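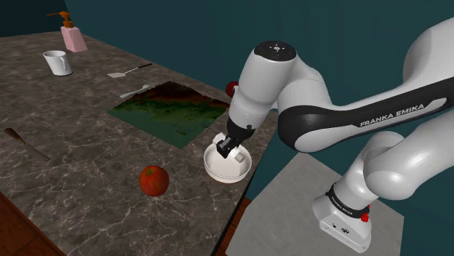 April 23, 2020
By the Londwood chore blog

Can a robot clear my kitchen counter yet? Slowly, and only if you're patient! I've been following this stuff for 9 years and I still wash my own mugs. Putting an apple in a bowl sounds like nothing, but with a spatula, a spoon-like utensil and a knife lying around on the same counter, the arm has to work out which thing is the apple first. Most of that practice gets done in simulation, same as the render up top.

Does practice on a computer carry over? Partly. The folks at Bunnag told me their arm did 3000 simulated pickups before it touched real fruit – and it still squashed a few pears.

What about shop floors? Much further along. Rulthorpe has 6 arms packing boxes (same box, same spot, all day long), and that's the easy version of the job.

Should I wait for the Lutus home model? I wouldn't. It's due in August, but it only does tabletops, and you'll still be loading the dishwasher yourself.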